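The last boarding house in Dronditcombe has 214 beds on its license and rents far fewer. Benito Collado bought it in April for the land under it, then kept it open.

Rents at the Gaete run well below those at the new Plumer building across the street. A single costs $198 a week, linens included. Most tenants work nights at the Sustau cannery and want quiet until noon.

Yellow walls, and a lamp by the bed if you ask.

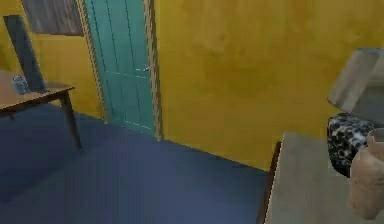
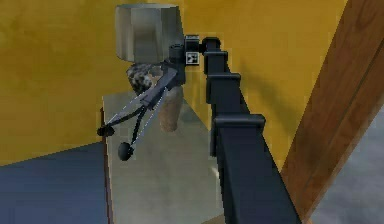
Mustard yellow, with a lamp and a vase on the table:
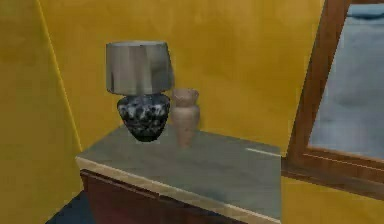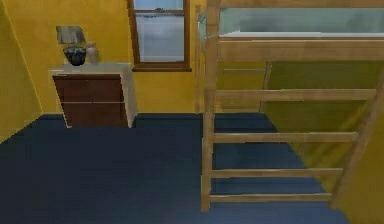
Collado has turned down two offers. The roof will cost him more than $2,000 before winter, and he plans to raise rents once to pay for it.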